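Desk calendars for 2026: pickup, prices and a few notes on using them

The 2026 desk calendars are in. They came from Piątek in three cartons, and we have sorted them at the Kiltville shop so that the orders can go out in the usual way. If you put your name on the list at the fall meeting, yours is set aside under the counter. If you did not, there are 60 more that are not spoken for, and they will go on the front shelf.

The color this time is lavender, with the year in gold on the cover. The vote was between that and a dark green, and lavender won by a fair margin. A few people have asked if the green will be printed too. It will not. Piątek prices by the color, and a second one would have pushed the cost up for everyone.

The format is the tent style again, spiral bound along the top, with a folded stand. We tried the glued pad one year and had more complaints about it than about anything else we have sold. Pages came away early and the block would not stand up once it got thin. With the spiral you can flip a month over to the back and still have it there when you need to check what day the plumber came.

Price and pickup

Calendars are $2 each for members, same as last time. Please bring singles if you can. The card reader works but it is slow, and it takes a fee out of a very small sale.

Pickup is at the front counter during regular hours. If you are collecting for an office or a street, bring the list with you so we can check the names off as they go out. Last January we had two people collect for the same building and a third person with nothing left to pick up.

We can mail them, but the postage is more than the calendar. They fit in a padded envelope if the stand is left flat. Please don't ask us to assemble them before mailing. They get crushed at the fold and then they lean.

Setting up the stand

The stand comes creased but not always folded all the way. Lay the calendar face down on a table, press along each crease with the side of your hand, and then fold it back the other way once. After that it should hold its shape. If it slides on a polished desk, two small dots of poster putty under the bottom edge will stop it.

Do this on a soft surface. A tablecloth or a dish towel is fine. Gold printing of this kind will scuff if it is pushed around on bare wood or stone, and we had some returned last time that had plainly been slid across a countertop. We now keep a cloth on the sorting table for the same reason, and the ones we handle there stay clean.

If the spiral gets caught or bent, it can usually be fixed with a pair of needle-nose pliers. Turn the bent loop back toward the others a little at a time. Do not pull on the pages. If a page tears at the holes, a strip of clear tape on the back and a fresh hole with a small punch will get you through the month.

Writing on the pages

Several of you have told us that gel pens smear. We tried the sample sheets with what was in the office drawer. Plain ballpoint was fine. Pencil was fine and has the advantage that you can change your mind. The Hollonano fine-tip marker was dry right away but showed through on the back a little. Gel ink needed to sit before we turned the page. Fountain pen was poor, and we would not bother with it.

Highlighter over ballpoint works if the ballpoint has had time to dry. Stickers are all right in small numbers, but if you put a lot of them on one page it gets thick and the calendar does not close flat.

A suggestion from one of the Onov offices, where they have been using these for years: do all of the birthdays and yearly bills in one sitting before January, copying from the old calendar while you still have it out. It takes an evening. They also write the phone number for each bill next to the due date, and it has saved them a good deal of looking.

What to do with the old ones

Please do not drop them in the paper bin whole. The wire has to come off first. Open one end loop with pliers and twist the spiral out like a corkscrew. The pages can then go in with mixed paper, and the wire goes in the metal box by the back door. We would rather have the covers kept out of the bin as well. The children's table uses them for gift tags and bookmarks, and anything with gold on it goes fast. Leave them in the tray marked COVERS.

If you keep your old calendars for records, the tent style stores best with the stand opened out flat. Stack them with the spirals at alternating ends or the pile will tip.

Wrapping a few as gifts

These make a decent small present for a neighbor or a mail carrier. Tissue and a ribbon is enough. If you want a box, the shirt boxes we sell are too large and the calendar rattles. A flat mailer with a sheet of tissue folded in half is a better fit. Leave the stand flat, and tuck a note in behind the cover so that it is found when the calendar is set up.

Reorders

Piątek will do a second printing if we can get to 60 names. There is a sheet on the counter. The reference for this run is 2408, and you should use it if you phone the shop, because there are also wall planners on order and the two have been mixed up before. Names on the sheet are taken as firm orders. If you change your mind, cross yourself off before we send it in. 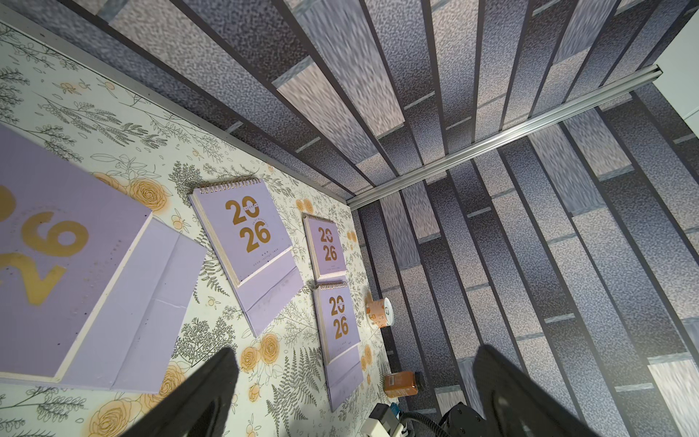
The wall planners are running later than the desk calendars and we do not have a delivery day for them yet. We will put a card in the window when they arrive. Anyone who has paid for both can pick up the calendar now and come back for the planner.

Contact: Kiltville shop, front counter | © Onov Newsletter | Back to top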